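The clothes had been on the bed since noon, and Gyula Virág had walked past the bedroom door so many times that he was beginning to feel rude about it. He had promised his sister the flat in Grirholm would be cleared by the 10th March, and the kitchen had gone quickly, and the books had gone to the Juhász shop down the hill for 30 in cash and a handshake. But their mother's closet was another matter, because their mother had never in her life thrown out a piece of cloth.

So he made himself a coffee, drank it standing up, made another one, and finally went in and sat down on the one corner of the mattress he could still find. He told himself he would begin at the top and simply go down, the way you eat a tall cake, and he would not stop to remember anything until he got to the bottom.
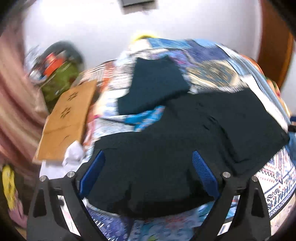 He lasted perhaps a minute. The black one was what she had worn to everything serious – to funerals, to the bank, to the evening in Kurkell when he played the clarinet so badly that the conductor apologized to the front row. She had sat through all of it with her back straight, and on the bus home she said she had liked the quiet parts best. He held it by the shoulders and it hung there, deeply creased, looking smaller than it ever had with her inside it.

"Well, you're not going in a bag," he told it, and felt foolish, and then felt fine.

After that it went easier. Mrs. Patitz from downstairs came up with a plate of poppy seed rolls and stayed to fold, and she was a much better folder than he was, and she had an opinion on every blouse. She asked if she might keep a scarf. He told her to keep three.

It was dark by the time his sister called to ask how much was left.

"Hardly anything," said Gyula, moving a pile of sweaters so he could lie down. "I've done one whole garment."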